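Kitchens > Countertops and Surfaces > Marble glare under ceiling light

Started by bukberg_lane, 27 July 2025

bukberg_lane
We put in a gray marble top in June. Bought the slab through Lamura, polished finish, 22 square feet. I like the stone. It has fine white veins all over and then wavy ones in a sort of salmon color, which is what sold me. The trouble is the ceiling light. Any time it's on I get hard white streaks right across the part I use most, and next to them the stone looks washed out. I wipe it down, stand back, and can't tell if I missed a spot. 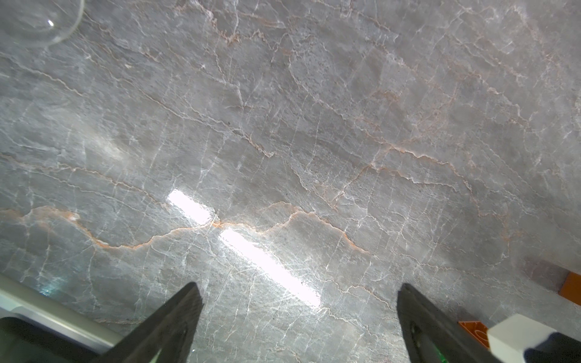
What I've considered so far

1. Having the top honed. Fontana quoted me $1,439, which includes resealing.
2. Moving the light. I'd have to open the ceiling.
3. A frosted diffuser over the fixture I have. $47.
4. Living with it.

Has anyone had a polished top honed after it was installed? Did the color change?

tilewet
Do the diffuser first. It's 47 bucks. If you hate it you're out 47 bucks.

gneiss_guy
Honing will take the reflection down a lot, but your orange veins will go quieter too. Polished stone always shows more color. We honed a green one and I still miss how it looked before. It also shows oil from your hands more than you'd think, so you trade one kind of wiping for another.

marnie33
Disagree with gneiss_guy on the oil. Ours is honed and sealed with the Horkex stuff and I don't see handprints at all. Two coats, let it sit overnight between them. Etching from lemon juice is also way less obvious on a honed top. I'd do it again.

gneiss_guy
Depends on the stone. Yours is nearly white, right? Dark gray is another matter.

marnie33
Fair, it's pretty light.

bukberg_lane
Mine reads light gray up close under the lamp and a good bit darker from across the room, so I don't know which camp I'm in.

Second question while I'm here. The walls on three sides are floral paper, whitish with mauve bands and big yellow and gray flowers. My sister says the veins and the flowers fight each other. I think the gray flowers tie in with the stone. The paper goes right down to the level of the top and I have no backsplash. Also trying to decide if the storage box with the blue lid can stay in the back corner or if it needs to go in a cabinet.

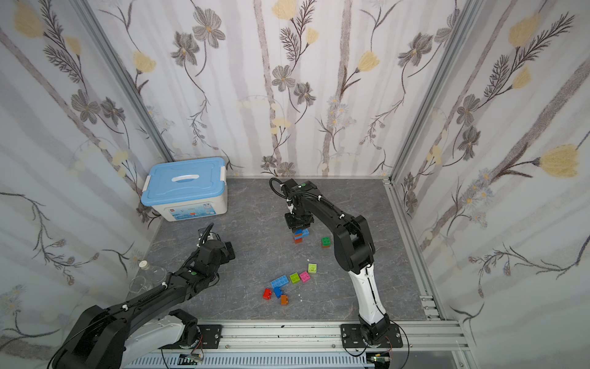 tilewet
I'd keep the paper and put a short strip of clear acrylic along the bottom. Four inches is enough if there's no sink on that wall. Paper next to a work surface gets stained sooner or later.

old_grout
Acrylic scratches and goes cloudy. Use glass. It costs more, but you only do it once. And I'm with the sister, two busy patterns is one too many. Plain paint on the back wall, leave the flowers on the sides.

marnie33
Painting only the back would look like you ran out of paper. Keep all three. The yellow is the best thing about it.

bukberg_lane
No sink on any of the three walls, so splashing is minor. I'll price glass and acrylic both. Nobody has an opinion on the box?

old_grout
Leave the box. Put felt pads under it if you slide it around, grit under plastic will mark a polished top.

gneiss_guy
Back to the glare. Before you pay Fontana, ask Lamura if they kept an offcut. Have them hone half of it and set it on the counter under your light for a few days.

bukberg_lane
Good idea, I'll call them. Ordered the diffuser in the meantime.

Contact us | Terms of use | Back to top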